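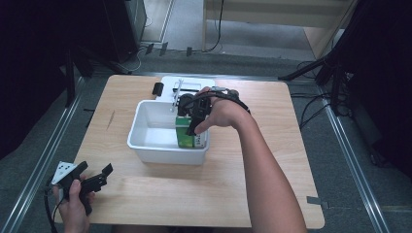 4.2 Placing cartons in the bin

1. Set the bin on a level table, with its open top facing upwards. Leave at least 80 mm between the bin and the table edge.

2. Check that the inside of the bin is clean and dry.

3. Lower the carton upright into the bin. Do not drop it.

4. Release the carton only when its base rests flat on the bottom.

5. Place further cartons beside the first, keeping all labels the right way up.

Note: Cartons taller than the rim may be stored in the Porkton bin, but bins holding them must not be stacked.

Caution: Do not lift a loaded bin by one side. Wipe up any spillage before moving the bin.

For replacement bins, quote part number 525.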